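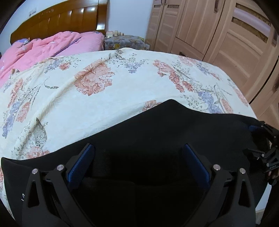 Dealer Paint Protection: Frequently Asked Questions

Last updated 05/08/2025

Trolteo gets more mail on this subject than on any other line in the sales contract. The answers below come from reading the paperwork and asking dull questions at the finance desk in Dirkby, where most of our readers buy their cars. We don't sell coatings and we don't take money from people who do.

What exactly is the dealer selling me?

It depends on the dealer, and sometimes on who is at the desk. "Paint protection" can mean a spray-on sealant, a ceramic coating, a clear film on the front end, or a warranty booklet with very little product behind it. The price tells you nothing about which one you're getting. Ask for the product name, the sheet that comes with it, and the name of the shop or person doing the work. If the answer is "it's our own package," you still don't know what it is.

Is it true that new paint is softer than it used to be?

You'll hear this in nearly every pitch. Paint does vary from one maker to the next, and some finishes scratch more easily than others. But the salesperson making the claim usually can't tell you anything about the paint on the car you're standing next to. Ask what it's being compared with. A general statement about all new cars is a poor basis for adding money to a loan.

I was quoted $978 for Zovel. Is that a fair price?

We wouldn't pay it on the strength of a brochure. A reader sent us two quotes for the same Zovel package on the same model, one at $978 and the other at $917, and the second came down as soon as she stood up to leave. Neither quote separated labor from product. Get a price from an independent detailer for the same type of coating, including washing and paint correction, and see what's left of the dealer's argument. You may find the detailer costs more, by the way. At least you can see what the hours went into.

What about Kong?

Kong is the other name on the laminated card. The card says "lifetime," so we asked whose lifetime. The booklet answers that it ends when you sell the car, miss a yearly inspection, or have the panel repainted, whichever comes first. We have no opinion on the liquid itself. We do have an opinion on calling that a lifetime.

The car already has it on. Can I refuse to pay?

You can refuse to buy the car at that price. Dealers often treat the whole lot and then add the charge to the window as if you'd ordered it. Tell them you didn't ask for it and want the price without it. They can't easily take it off, and that's their problem to price. Some will drop the line, some will cut it by 50 percent and act as though it hurt, and a few won't budge. If it's a car in short supply, expect the third kind.

Does a ceramic coating stop scratches?

No, and look hard at any demonstration that suggests it does. The usual one involves a sample panel and a lighter or a key. A coating is thin. It can make washing easier and help water run off, and it may take the edge off very light wash marks. It won't save you from a shopping cart, a gravel truck, or a dog that wants to see in the window. For stone chips, the thing to ask about is film, a different product at a different price.

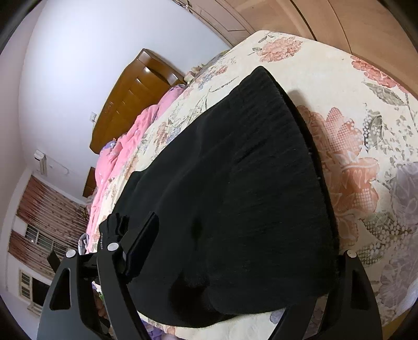 Does it make any difference what color the car is?

Color changes how much you notice, so it changes how easily you can be sold something. White and silver cars hide dust and fine swirls well enough that many owners never think about them. Black is another matter, on cars as on clothes: the big black garment in the photo has tiny specks of lint along its edge, and you can pick them out against the cloth. A black hood will show pollen and towel fuzz the same way, coated or uncoated. The pitch for dark cars leans on this, usually with a freshly polished one parked under showroom lights. Ask to see one that has been coated for a couple of years and driven to work.

Will I still have to wash the car?

Yes. Read the care section before you sign, because this is where the warranty tends to get thin. One booklet we read forbids automatic car washes with brushes, requires an approved soap, and wants bird droppings removed "promptly" without saying what promptly means. That last word gives the company plenty of room. If you were planning to use the drive-through wash by the highway every other week, you've probably broken the terms before the first claim.

What does the warranty pay for?

Usually re-treatment of the affected panel. Sometimes there's a cash limit, and sometimes the limit is lower than the price of the package. Look for these points:

Who pays, the dealer or a separate company with a mailbox address.
Whether you need a receipt for every wash or inspection.
How many days you have to report damage.
Whether scratches, chips, and hard-water spots are left out. They nearly always are.

Then look at your new-car warranty, which may already cover paint defects for a set period. You don't need to buy that part again.

Can I cancel after I've signed?

Maybe. If the product is sold as a service contract, there may be a cancellation window and a refund for the unused part. If it's sold as an installed product, the dealer will say the work is done and can't be undone. Check which one you bought, put the request in writing, and keep a copy. If the cost was rolled into your loan, any refund normally goes to the lender, so your monthly payment may stay the same while the balance drops.

Isn't it only a few dollars a month?

That's how it's always put. Ask for the total with interest — on paper, as its own line. Spreading almost a thousand dollars over a long loan makes it feel small and cost more.

Is it ever worth buying?

Sometimes. If you plan to keep the car, park outside, wash it by hand, and can see the prep work before paying, a decent coating can make the chore easier. We'd still have it done somewhere else, after delivery, once you've had time to look over the paint in daylight.

Do you want to see my quote?

Yes, especially if it came with a booklet. We're short on anything issued since March. Please black out your name and account number first.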